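Mindoreo kitchen chores project, progress update 8/30/24
To: Rocha program office

Short one this month, moving benches next week.

Where we are: 363 runs logged since the last report, 227 clean start to finish. Rest were mostly grip slips and a few timeouts. Better than spring, still not where we said we'd be.

Towel folding - paused. Works on the two towels it knows, falls apart on a third. Picking up again in September.

Dish loading - plates fine, bowls so-so, cups no. Sistent sent new finger pads, not fitted yet.

Steamer task - most of our time went here. Buns are a good test, soft and round and they dent if you squeeze to hard. Grip force is now set per item insted of one value for everything. Biggest single gain we've had. Lid handling still the weak spot.

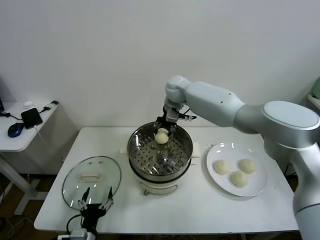 Steamer task: arm with a bun at the basket, three more on the plate.

Can it do a chore in a real home yet? No. Fixed table, known objects, someone standing by. One chore at a time, slow. Ivville test kitchen will tell us more, access is agreed but no start date.

Spend: $2,888 on parts, within budget. Spare wrist cable still on back order.

Need from you: OK to shift the leftover travel money to parts. Also the new report template, the link in the last email was dead.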